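A Tuesday evening at Whitlock, where the arm gets built one weekend at a time

I had been promising to visit the Whitlock shared workshop for months, and in June I finally got on the bus and went. I'm so glad I did! It's a brick building behind a tile store, with bikes all along the hallway and a big back room full of people making things. I came for one project: the tabletop arm that Chiharu Hirano and Isamu Hattori are putting together, which they call Flurow.

They were already working when I walked in at six thirty, so I pulled up a stool and kept quiet for a while (not my strong suit).

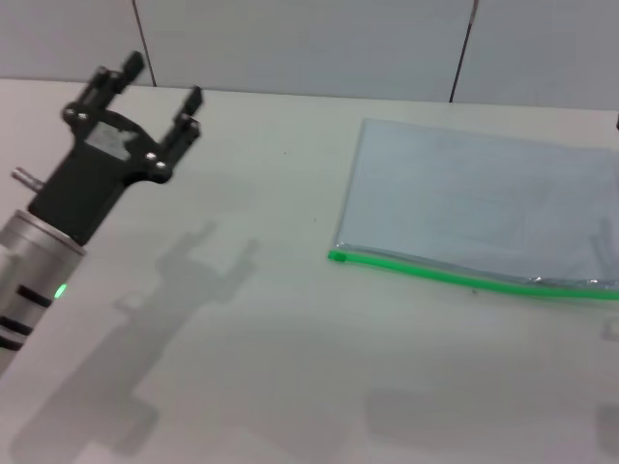
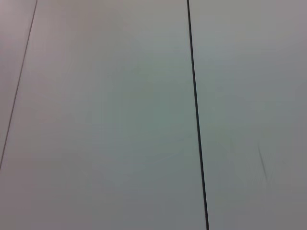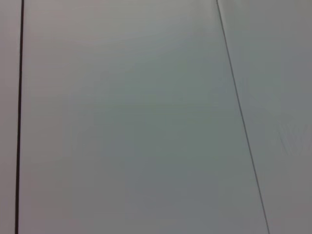 First picture: the gripper, open, with a zipper bag on the table. Second and third: wall panels and seams, as the small camera on the arm sees them.

The job for the summer is bags. Chiharu wants the arm to pick up a clear plastic zipper bag, hold it by one side and set it down somewhere else. It sounds like nothing, and then she explains it and you want to go home and try it yourself. A wooden block stays a wooden block when you squeeze it. A bag slides and folds, and it's see-through on top of that, so on a white table there is hardly anything for a camera to hang on to. The one she had out has a bright lime-green zipper strip along one side, and that strip is her favorite part. Her first program looks for the green and works out the rest of the bag from there.

I asked why she didn't just use a dark table. "Because my kitchen counter is white," she said, and went back to typing.

Isamu looks after the hardware. He talked me through the fingers, which have squared-off ends, and the black plates they're fixed to. He has been through a lot of fingertip shapes since winter, and he keeps the failures in a cookie tin that he was happy to pass around. Some are rounded, some have rubber glued on, one looks like a duck's bill. The duck's bill did very well on socks, apparently. There's a green light on the wrist too, and I kept catching myself looking at it like it was an eye.

What I liked best was the camera work. There are two views to think about, one from up high that takes in the table and one from a small camera down on the arm. The small one gets a lot of wall. Yoshinori Ogura, who wrote the part of the software that saves everything, scrolled through a long run of those views for me, gray panel after gray panel, and he was completely cheerful about it. The seams between the panels are useful to him. He knows where they are, so when one shows up leaning at an odd angle he can work backward to how the camera was turned. He has a sheet of graph paper with the seams drawn on it in pencil, and he let me try one. I got it wrong by a mile.

A few things I wrote down in my notebook:

The current plan calls for 144 saved runs before they change anything else. On the night I visited they had 50.

Money spent so far on the parts they had to buy new: 290 dollars, mostly motors and cable. The workbench came from Isauro Tlapale, who was moving and didn't want to carry it down the stairs.

Monthly dues at the workshop are 18 dollars, and that includes the drill press. I nearly signed up on the spot.

At eight we stopped for noodles, and Nusrat Lashari came over from the other bench to show us her own build, a plant-watering cart named Platel. It runs on a track she bent herself out of curtain rail. It can't do corners yet, so her tomatoes are in a very straight line at home. She and Isamu got into a long talk about whether a belt or a screw is better for slow movement, and I followed maybe half of it, but they were having such a good time that I didn't mind at all. (Belt, if you're wondering. Isamu still says screw.)

If you want to go, Tuesday is the open night and you can walk in any time after six. Ring the lower bell, the upper one belongs to the tile store. Wear closed shoes if you plan to go near the drill press. There's a step down into the back room that I missed both coming and going.

I'm heading back later in the summer with a friend who builds model boats and has opinions about glue. Chiharu has asked us to bring bags from home, any kind with a zipper, and I've already started a pile by the door. Next on my list after that is the Ponuvard workshop across the river - they have a kiln, and I'm told someone there is building a machine that loads it.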